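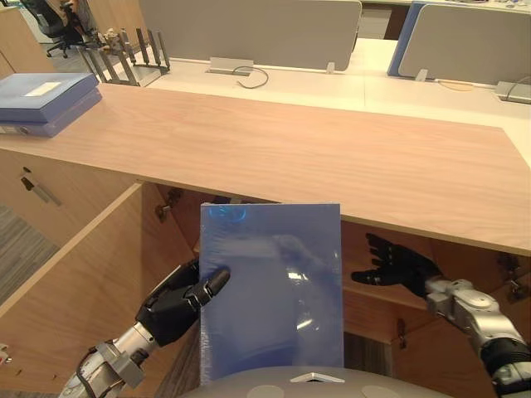 Category: Robot faults and failures | Office automation

The Korkton drawer fault was a grip-release failure in the Skorkidex, a two-armed humanoid robot sold for filing and mail work in offices. It caused the robot to let go of folders and other flat items while its hands were inside a cabinet. The fault is named after the Korkton records office, where it was first logged.

Background

The Skorkidex was built by Lorar for work at ordinary desks. Each arm ends in a hand with separately driven fingers. In the standard filing routine, one hand holds the folder upright by its side edge and the other stays open until it is needed to guide the folder or steady a shelf. The hand controller estimates grip force from motor current and finger position. Early units had no touch sensors in the fingertips.

Description of the fault

Smooth plastic folders gave the controller trouble. When a folder slid slightly between the fingers, the finger position changed while motor current stayed nearly flat. The software read this as contact with a shelf and began the release step. The folder dropped, and the hand opened at full speed inside the cabinet.

Paper and card folders were rarely affected. The fault was also less common at open shelves, where the release step used a slower setting.

Korkton incidents

Korkton ran 7 robots on its records floor. Over one April, the office logged 276 early releases in 700 filing runs. Most ended with a folder on the floor or wedged behind a shelf. In 39 of the runs, the opening hand struck a door or side panel, and several hinges were bent.

One clerk's fingers were pinched between a robot hand and a cabinet door while reaching for a dropped folder. The robot had not stopped, as its proximity check covered the area in front of the torso but left out the inside of the cabinet. The injury was minor. Korkton took all of its units out of service the same afternoon.

Investigation and repair

The testing firm Karimi repeated the fault with new folders and with folders wiped with cleaning spray. Its report listed two causes – the release rule in the hand controller and the gap in the proximity check. It also noted that the manual told staff to pick up dropped items but did not tell them to pause the robot first.

Lorar issued a software update that required a second sign of shelf contact before release and limited finger speed inside enclosed spaces. Later units were given ridged fingertip pads with pressure sensors. Owners of older units could have the pads fitted, though the work meant replacing the whole hand.

Korkton returned its robots to use after the update, at first with card folders only.

Related articles
Grip force estimation
Humanoid robots in office work
Pinch point
Proximity sensing
Slip detection

Back to top | Contact the editors | Terms of use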